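Stiltau Hand Comparison Kit for Fonosen Two-Arm Simulator

Print this page | E-mail to a colleague

Category: End effectors > Evaluation kits > Simulation

The Stiltau Hand Comparison Kit is a software package for teams who must choose a hand before they buy one. It contains the models of our gripper and of our multi-fingered hand, the controller for both, and a set of tabletop tasks that are the same for each. You mount the gripper on one arm and the hand on the other, or the same type on both sides, and you run the tasks inside the Fonosen simulator. No hardware is needed for this step.

Many of our customers told us they compared grippers by reading data sheets. A data sheet gives the closing force and the opening width, but it does not tell how the fingers approach a thin rim, or how much free space the knuckles need beside a box. These questions appear only when the arm is moving between real household shapes. For this reason the tasks in the kit use objects of the kitchen and the living room, and the table is deliberately not tidy.

The mixed setup, with the gripper left and the hand right, is the one we recommend for the first week. Both devices work on the same table, with the same light and the same objects, so the differences are easy to notice. The gripper is better with edges: the rim of a bowl, a flap, a drawer handle. The hand needs more room but it can adapt its fingers to a flat carton or to a small package which lies at an angle.

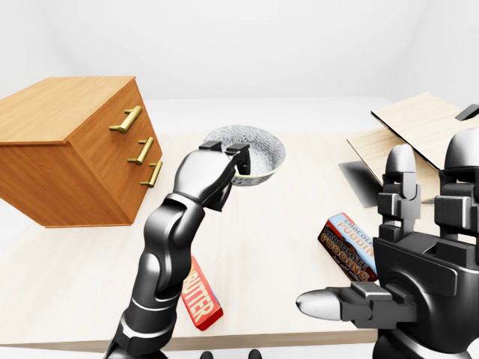

Each task can be started from the menu or from a script. After every run, the kit writes a report with the contact points, the joint load and the time for the grasp. The reports are plain text files and can be opened in any spreadsheet program. If you change the finger pads in the settings, please restart the task, otherwise the old friction values stay in memory. We know this is not comfortable and we will correct it in the July update.

What is included

Gripper model with two types of finger pads, soft and hard
Multi-fingered hand model, left and right version
Plaso controller, simulation edition
20 tabletop tasks, of which 6 are made for two arms together
388 object models with mass and friction values
Printed quick guide and one license key

About the controller

Plaso is the same controller that we deliver with the physical devices. The simulation edition has no limit in functions, but it does not open the hardware port. When you later receive your gripper or your hand, you can copy your settings file to the full edition and continue. Please check the force limits again before the first real movement. A simulated bowl can be pressed harder than a ceramic one.

The controller accepts position commands and force commands. For the gripper we advise force commands with a slow approach. For the hand it depends on the object. With cartons, position commands give the cleaner result in our tests, and with round objects it is the opposite.

About the arms

The kit was prepared with the Ticona arm model, which is part of the Fonosen installation. Other arms can be used if they have a wrist flange in the Fonosen format. The wrist of the hand is heavier than the wrist of the gripper, so a small arm may move more slowly on the side of the hand. Please consider this when you compare the times in the reports.

Cameras

Tasks can be recorded from the head position or from a fixed position behind the table. In the head position the lower part of the arm may hide some objects. Several customers asked us to remove this, but we kept it, as the camera of a real robot has the same problem. You can switch to the fixed position at any moment of the task.

Delivery and license

The license is for one computer and is valid for 13 months from activation. Delivery is by download, and the printed guide is sent by mail. The price of the kit is deducted if you order a gripper or a hand from Stiltau during the license period.

Page updated: June 21, 2025

Tags: gripper, robot hand, simulation, two-arm, controller

6 shares | 0 comments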